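Haltum Band 2: Five Months on My Wrist

December 2, 2024
By Eleri Pumphrey

I've been wearing the Haltum Band 2 since July, which is a good deal longer than I usually give a fitness band before it ends up in the kitchen drawer with the others. My brother-in-law Bleddyn Skyrme talked me into it over a very long lunch (he has the first one and swears by it), and I said I'd try it for two weeks. Well, I'm still wearing it as I type, so you can probably guess which way this review leans, but I do have some grumbles and I'll get to those too.

Setup first. You download the Haltum app, hold the band near your phone, and wait for a little buzz. Mine took two tries. The first time it got as far as asking for my height and then went back to the welcome screen as if we'd never met! The second time it sailed through, and then it wanted to update itself, so I made a pot of tea and let it get on with things. If you're setting one up as a gift, do the update before you wrap it.

The screen is small, and I was worried about that, as my eyes aren't what they were. But the numbers are big and clear, and you can pick a watch face with nothing on it except the time and your steps. That's the one I settled on. There are fancier ones with rings and weather and a tiny moon, and I tried them all in the first week like everybody does, then went right back to the plain one. The tap to wake works well indoors. Outdoors, with gloves on, forget it, you'll need to use the side button.

Step counting seems fair to me. I walked the loop around the park with the band on one wrist and my old Covley on the other, and the Covley gave me 2000 steps on the nose while the Haltum said 1923. I can't tell you which one was right, but that's close enough for my purposes. It does pick up a few extra when I'm kneading bread or brushing the dog. My daily goal is 3000, a modest number I know, and the band gives a cheerful double buzz when I get there. I look forward to that buzz more than I'd like to admit.
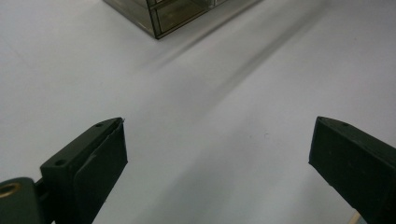

Sleep tracking is where I've changed my mind the most. For the first month I thought it was nonsense, as it kept telling me I'd been asleep when I was lying on the couch watching a detective show. Then the autumn update came along and it got noticeably better at telling resting from sleeping. It now catches the times I wake up in the night, and the morning summary is written in plain sentences with just one chart. You can turn off the sleep score if you find it annoying, and I did, because being told I'd earned a 61 before breakfast put me in a mood.

Now for notifications. You get texts, calls and calendar reminders, and you can choose which apps are allowed through, though the list is buried three menus deep under "Companion Settings" for some reason. Long messages get chopped after a few lines. My friend Seren Bevan writes texts the length of a church newsletter, so with hers I only ever get the greeting and a bit about the weather before I have to go and find my phone. I'd love a way to scroll further, and I've written to Haltum to say so. They sent back a polite note and nothing more so far.

The battery is very good. I charge it every eight days or so, usually while I'm in the shower and having breakfast, and that's plenty. The charger is a magnetic clip with a rather short cord, and it will slide off if you bump it, so check for the green light before you walk away. I didn't once, and spent the whole day with a blank bracelet.

As for the strap, the one in the box is stiff for the first couple of weeks and then softens up nicely. I bought a woven one from Pangaribuan later on and like it much better in warm weather. It clicks in with the same pins, but you'll want decent fingernails for the job, or a patient helper.

Would I tell a friend to buy one? Yes, if she wants steps, sleep and a nudge when the phone rings. Runners may want something with its own GPS, and for that the Prurkmont is worth a look, though it's a much chunkier thing to have on your arm. Four stars from me, and I'll come back and update this if they ever fix the long texts.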